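The Drotstead Inventory

Orestis Chatzigeorgiou was paid to list what people left behind. The rate was fixed per kitchen, and the kitchen at Drotstead had been assigned 373 minutes, a figure produced by the estate office at Lastard from the floor area. He wrote the date, August 30, 2025, at the head of the sheet and started at floor level, as the procedure required.

Item one was the trash bin, round, standing in the inner corner where the two runs of cabinets met. Contents were to be recorded before removal. He wrote: food pouch, green and white, crumpled. Carton, small. Clear packet, orange and yellow print. Cap or spout, white. 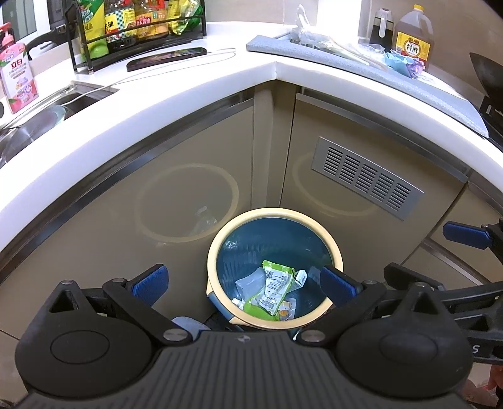 The form had a column for value and a column for meaning. The second had been added in October, after the Heo case, in which a grocery receipt settled a claim of nearly 2,000 dollars. Most clerks left it blank. Orestis entered "ate here, alone" beside the pouch, considered the evidence for "alone," and struck it out with a ruler.

His sister Tristura had kept a kitchen like this one. She never threw out a bag if it could be flattened. After she moved, he had cleared her counter in two hours without a form, and he could no longer say what had been on it. He had since applied for this job.

He stood up and moved to the counter. The rules allowed a pile to be entered as one line if its parts had no resale value. He entered the parts. Bag, light blue. Bag, purple. Bag, white, with black and gray diagonal stripes. Bag, clear. Paper towel, white, crumpled. Brush, black, dark blue bristles. 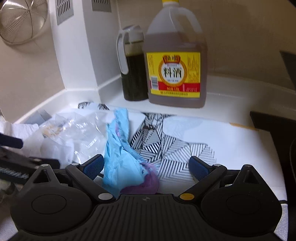
Second Sheet

The first sheet was full. He took another, copied the address, and numbered it 2. In the column for meaning, against the striped bag, he wrote "kept." Then he went on to the drawers.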